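Week 6 notes: who does the work when the robot's still learning?

Okay, picking up where we ran out of time before the break. I'd promised you the Pandelon case and then spent twenty minutes on the readings, sorry!

Quick refresher. Pandelon cleans and resets rental suites, and in February they started a trial with Plusitz to automate the wiping-down part of the job. The cleaners weren't let go. A few of them were moved into a new role the company calls "demonstrator", where you do an ordinary tabletop task over and over with a gripper in each hand, and the recordings go to train the machine.

I find this role fascinating, and I want you to think hard about it for your short paper. A good cleaner has a favourite way of doing things – which hand goes first, how to get around a chair without thinking – and now that habit is the product. The trial logged 3949 demonstrations across 145 shifts. Somebody sat through every one of those! The pay went up by 2 dollars an hour, which most people liked, but the job also went from walking all day to sitting at a table, and the interview summaries have plenty to say about sore wrists and missing the chat in the hallways.

Things to look for when you read the summaries (they're in the Rellar folder, 386 pages, please don't print them):

Who decides what counts as a good demonstration, the worker or the engineer?
What happens to seniority when everybody's new at the same thing?
Does the old job title still fit? My labour history friends get very worked up about this one.

Bring a page of rough notes to tutorial. Point form is fine, and so is disagreeing with me.
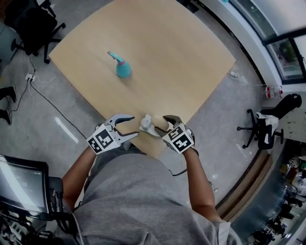 Should demonstrators be paid again when their recordings are reused at another site?

Most of the workers interviewed thought so, but the trial agreement only covers the hours they put in, so for now there's no second payment.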